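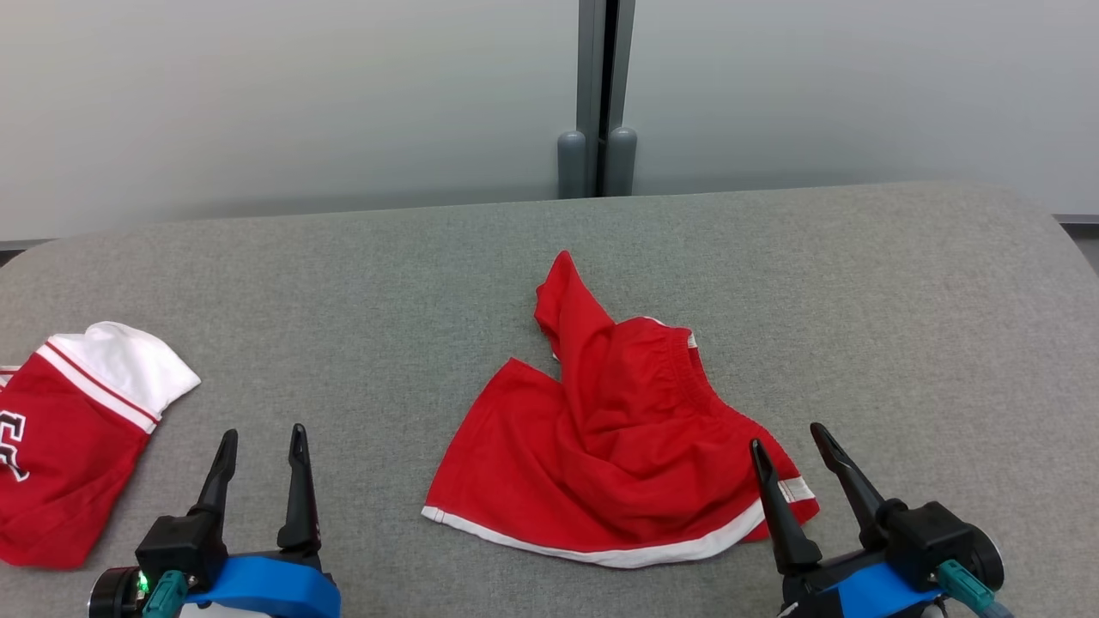
Fold the top first, Fraser Lindsay told us, and let the shorts wait, they'll only slide off the pile if you start with them. Half the people we asked for this book said the opposite. Shorts first, flat, top goes over. We come back to the argument at the end of the chapter.

Chapter 6
Sports Kit: Jerseys, Shorts and Sets

What you will need: one jersey, one pair of shorts with an elastic waist, a padded or cloth-covered surface. Clean kit only. Read Chapter 5 (plain T-shirts) before you start, the folds here build on it.

Why kit gets its own chapter. A cotton shirt stays where you put it. Team kit mostly doesn't. Slippery, stretchy, and the numbers are a nuisance. Printed numbers crease if the fold runs straight through them, so most kit rooms fold beside the number or let it roll over in one soft curve. No hard edge. No pressing down with the palm.

Shorts are the other problem. The waistband pulls itself in and the legs go where they like. Dropped on a table, a pair of shorts makes a heap, and you can't fold a heap. Find the waistband. Both hands. Pull it out to full width, lay it down, then bring the legs straight. Only now fold, one leg over the other, crotch point tucked in so you get a rectangle. Drawstrings go inside. Always inside, they catch on everything in the bag.

Surface matters more than beginers think. On a bare polished table the cloth skates about. A covered one has a bit of grip, so the bottom layer stays put while you move the top one.
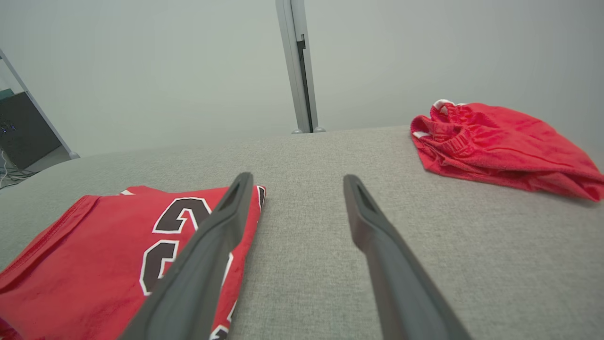 Fig. 6.1 Red jersey with the number showing, shorts not yet straightened. Gray covered surface.

Notice where the number sits in Fig. 6.1 before going on to Exercise 6A.

Working in sets. The Hestthorpe kit room handles 50 sets after a home weekend and keeps each jersey with its own shorts from the dryer onward. Sorting later costs far more time. Flitari, the rental firm, does it the other way, all jerseys, then all shorts, pairing at the shelf by size. Both work. Don't mix the two in one afternoon.

Key words for this chapter
Set: jersey and shorts that belong to one player.
Trim: the contrast stripe at a hem, neck or armhole. Good guide line for a straight fold.
Squaring: pulling a garment to its full shape before the first fold.

Exercise 6A. Square one pair of shorts ten times. Don't fold. Shake it out and drop it between goes, so that you start from a diffrent heap each time. Trim lines should end up level.

Exercise 6B. Same again with a jersey, number side down. Then fold the sides in to the width of your shorts.

Go on to 6.1, Squaring the Waistband.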